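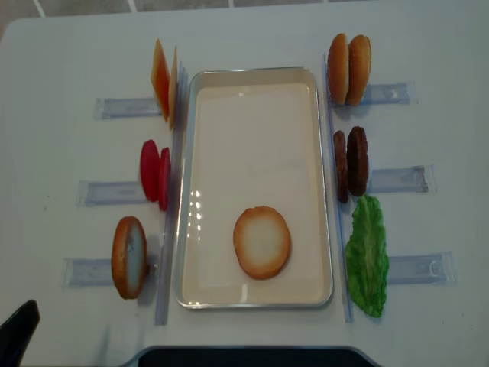
One bun slice in the tray, with cheese, tomato and top buns in the holders at the sides.

The toy burger set is out on the white table at Larel this month, and members are welcome to try it. The idea is simple. Food pieces stand on edge in clear plastic holders on both sides of a metal tray, and the burger gets built in the tray between them.

The pieces are thin, and in a box they end up in one heap. Standing them up keeps each kind together - cheese in one spot, tomato in the next, buns in their own - and makes a single slice easier to pick up. 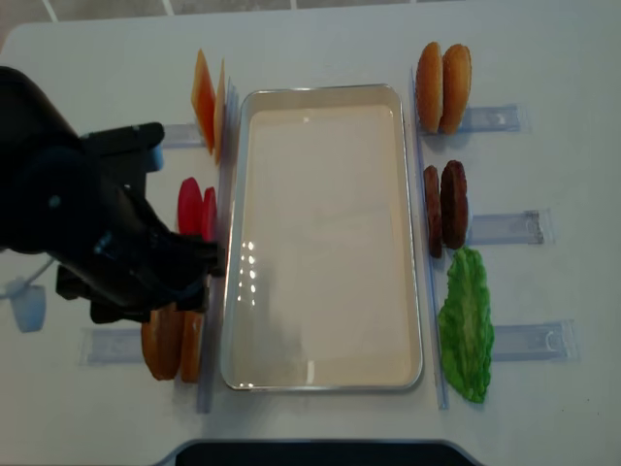 The tray with nothing in it, cheese and tomato to the left.

Please start with an empty tray. A bun slice goes in flat, the fillings go on in whatever order you like, and a domed bun finishes it. When you are done, put every piece back on edge in its own holder. Wipe the tray with a dry cloth only.

The set is listed as item 284 in the Larel catalog, under play food. It can be used at the table until the end of April and then goes back to the Brorketti shelf. Spare pieces are kept in the drawer below - ask at the desk if a slice goes missing.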